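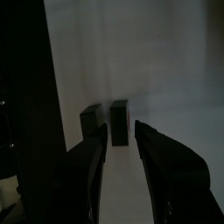 Two dark blocks, one with a thin line of red down its side.

My aunt left me the house in Curkbridge, the debt on the house in Curkbridge, and a game with no rules. I got the first two sorted out by June. The game I'm still working on.

It's called Jarnari, or that's what she called it, and she played it every Sunday night with Boris Stan from across the road. I must have watched them play more than 70 times when I was a kid, lying on the rug with my chin on my fists, and I could not tell you one thing about how you win. You stand the blocks up. You move one. Somebody sighs. Then my aunt would get up and put the kettle on, and when she came back Boris would have his coat on and they'd be arguing about the bus.

So after the funeral I took the blocks over to him (in a sock, because the box was long gone) and said, teach me.

He looked at the sock for a while. "You're the Stoyanova girl," he said, as if I hadn't been eating his plums for 30 years.

"I'm the Stoyanova girl," I said. "Teach me."

He cleared the newspapers off the table and tipped the sock out and picked through what was there. Then he stood two of them up next to each other, with a bit of space in between, and sat back.

"Now what?" I said.

"Now you look."

I looked! I'm a good looker, I sell eyeglasses. I saw two little dark blocks and the red on the one, and I said so.

"Good. The red one is the guest," said Boris. "The other one is the house. Tonight the guest has come a long way, from Utari, four hundred miles, and he's tired. You're the house. What do you do?"

"Move closer?"

"You want to crowd him?"

"Move back, then."

He made a noise like I'd stepped on his foot. "He came 400 miles and you move back."

I put my hand out and then I took it away again. The clock in his kitchen is very loud, by the way, I don't know how he sleeps. I thought about my aunt, who never in her life asked anyone if they were okay but who always happened to be making soup. I thought about the winter I turned up at her door with one suitcase and a cat – she just stood there in her slippers holding the door open, and let all the heat out, and the cat went in first.

I turned the house a little. Just a quarter turn, right where it stood, so it was facing the guest.

Boris didn't say anything. He leaned in so far his glasses slid down (they need adjusting, I've told him, come by the store) and he looked at that block from one side and then the other.

Then he sighed.

"Is that it?" I said. "Did I win?"

"Your aunt took two years to do that," he said, and he got up to put the kettle on. I went and found my coat, and from the hall I yelled that the last bus was at nine and he yelled back that it was ten past.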